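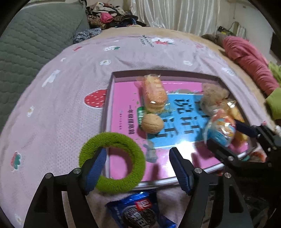 *Green fuzzy ring and a pink book.*

## Mudwood bench notes: the 800 is running

May 4, 2018

Quick one this time, the paint is drying in the back and I've got until it goes off to get this written. Lots of you asked after the shaft-drive 800 at the open evening so most of this is that, bits and bobs at the end.

For anyone new to the list: the 800 came in over the winter as a tired old tourer. Full fairing, panniers, a screen you could have used as a conservatory. Owner wanted a scrambler. Upright, high pipe, one clock, no clutter. And it had to still do distance, so two-up to the coast and back without anybody needing a chiropractor. That last bit is what made it hard. Anyone can make a bike short and bare. Making it short and bare and comfy is a lot of sitting on a plank with foam taped to it.

### Stripping it

Fairing off first. Always a bit of a shock, that. Tourers hide everything behind the plastic and nobody at the factory ever thought you'd be looking at it. We had the horn bracket, two relays, the fuse box, the coolant bottle and what I can only call a nest, all hanging off one subframe we wanted to bin.

Frame itself was good. Bit of surface rust under the battery tray where something had leaked years back, and a crack starting in the left side pannier mount, which didn't matter as it was getting cut off anyway. Rear subframe came off with the grinder and a new loop went on, tube bent here on the hand bender. Took three goes. First one was lovely but too narrow for the tyre. Second one I measured properly and then bent the wrong way. Third one is on the bike.

Everything got mocked up with the wheels in and the shocks at full squash before any final welding. Please do this. We've had two bikes through the door this year built by other people where the tyre eats the underside of the mudguard every time you hit a pothole.

### The wiring, oh the wiring

This ate most of the time. The old loom had been got at by at least three previous owners, all with different ideas on colours. There was speaker cable in there. There was a bit of household flex feeding a heated grip that was no longer on the bike, still live.

So out it all came, and we've gone with a Brudix control box under the seat. First one we've fitted. Impressions so far:

- Small. Fits where the old toolkit went.
- Terminals are tiny, you want decent light and a decent screwdriver.
- Instructions are OK, though the diagram for the brake light is on a different page to the one it tells you to look at.
- It does not like old indicator relays. Take the relay out altogether. I left ours in for an afternoon and got a very festive dashboard.
- Starter worked first press. I won't pretend I wasn't pleased.

New loom is all thin wall cable, wrapped in cloth tape, run down the left of the backbone and nowhere near the steering head stop. One spare pair run to the front for whatever the owner decides he can't live without later. There is always something. Phone charger usually.

Battery is staying lead acid. We did look at lithium, the weight saving is real, but this bike will sit in a cold shed for weeks at a time and the owner isn't somebody who's going to fuss over a charger. Right battery for the person. And it sits low enough behind the engine that you don't really see it.

### Exhaust

High pipe on the right, two into one. Header bends bought in, the rest cut and tacked on the bike and then welded up on the bench. Heat shield is perforated steel on stand-offs with a gap you can get a finger down. The first version had less of a gap and we could smell jeans after ten minutes idling. Not mine.

Noise. It's got a proper baffle, riveted in, and it's loud enough to be cheerful and quiet enough to leave a campsite at six. I know some of you think that's soft. Some of you also live next to people.

Carbs needed a richer pilot jet once the pipe and the new filters were on and then quite a bit of faffing to get rid of a flat spot just off idle. It is nearly gone. If you roll it on gently you'd never know. If you whack it open there's still a little cough, and I'll have another go at the needles when it comes back for its first check over.

### Seat

Seat went out to Ersoy for the cover, base and foam shaped here. Went through four lumps of foam. What worked in the end was firm stuff underneath and a softer layer on top, with the front narrowed a good bit so shorter legs can reach the floor. Dark brown, cross stitched, one seam across to stop the pillion sliding forward under braking. Ersoy turned it round quick and the corners are beautiful, no puckering at all. They're busy through the summer though, so if you want a seat done by them get it in now and don't ring us in July wanting it by the weekend.

Tip from them that I'm passing on: send the seat with the base bolts already in and the pan painted. Otherwise they have to work round it and you end up drilling through new cover to find your holes. Ask me how I know.

### Brakes and bouncy bits

Front calipers rebuilt, new seals and pistons, braided hoses. Discs were within limits and true so they stayed. Rear drum just needed shoes and a clean, and a cam that somebody had put together dry.

Forks got new springs to suit less weight on the nose. This gets missed on tourer conversions all the time. You take the fairing and all its brackets off, which is a heck of a lump, and then wonder why the front feels like it's on stilts. Softer springs, fresh oil, a touch more of it than the book says, done. Rear shocks are new, mid price, a bit longer than standard. Shaft drive still does its little lift when you open it up. That's the bike. You get used to it, I quite like it.

Tyres are the chunky looking sort that are really road tyres in a costume. Fine for a dry gravel track. Not fine for a bog, and please nobody lend the owner a bog.

### What it cost

People always ask so, with the owner's say so: parts came to £1,675, not counting the bike and not counting labour. The Brudix box and the shocks were the two big lumps. Paint not in that either as we did a swap, I rebuilt a set of carbs for the paint shop and they did the tank and guards. Cream with a thin green line. The mudguards now drying are the second set. The first set had a fly in them. Right in the middle.

Could it be done for less, yes. Keep the old loom if yours hasn't been butchered. Keep your shocks if they still damp. Seat cover from a kit. But I'd not go cheaper on the hoses or the welding.

### Shakedown

Did the first miles myself, just round the lanes, then the owner took it for a longer go. Stuff found in the first 300 miles:

- Sidestand foot a bit short, bike leaned like a drunk. Pad welded on.
- One exhaust stud nut went walkabout. Replaced the lot with the locking sort.
- Speedo reads high. It's a cable one off a different wheel size so of course it does. Corector gearbox is on order.
- Number plate bracket cracked. My fault, too long and too thin. Remade shorter with a brace.
- Petrol cap weeping on a full tank. New seal, seems to of sorted it.

No leaks from the engine, no electrical gremlins. Clutch lighter than I remember it being. Tank range is down a bit as there's no more slippery fairing, but he's still getting sensible distance before reserve.

Plan is he does a proper trip in August, all the way up and back, 1,136 miles on the route he's drawn. We'll strip and check it when it's home and I'll put the honest list of what fell off in the newsletter.

### Rulodwood

Before that the 800 will be on our stand at Rulodwood, next to the little blue single and whatever else is finished. Same corner as last year, by the tea van, which was no accident. If you've got a bike we built and want it on the stand, let me know soon, there's room for maybe two more before we're parking them on the guy ropes. Clean would be nice. Not essential.

We could do with a hand putting up the gazebo. And taking it down, which is when everyone remembers a prior engagement.

### Bits and bobs

**Bench space.** The rental bench is free again, the long term café racer has finaly gone home. Usual deal, you bring your own hand tools, big stuff is shared, sweep up after.

**Carb cleaning.** The ultrasonic tank is back from repair. Take the rubber bits out first please. All of them. There was an o-ring in there last time like a little black jelly.

**Wanted.** Left hand side panel for the same 800, any state, even cracked. And a straight rear wheel spindle. Check your sheds.

**For sale.** The fairing, screen and panniers off the 800 are up in the loft. Panniers are good, locks work, one key. Fairing has a crack by the left indicator that's been glued before. Sensible offers, or a swap for that side panel. They're only going to get sat on otherwise.

**Loom evening.** A few people want to see how the new box goes in, so I'll do a short session with the spare loom on a board, crimping, taping, where to earth things. Bring a crimp tool if you have one, ratchet type, the pliers sort is what got us all that speaker cable. Date to follow once I know when the bench is clear.

Right, paint should be dry. Going to go and look for flies.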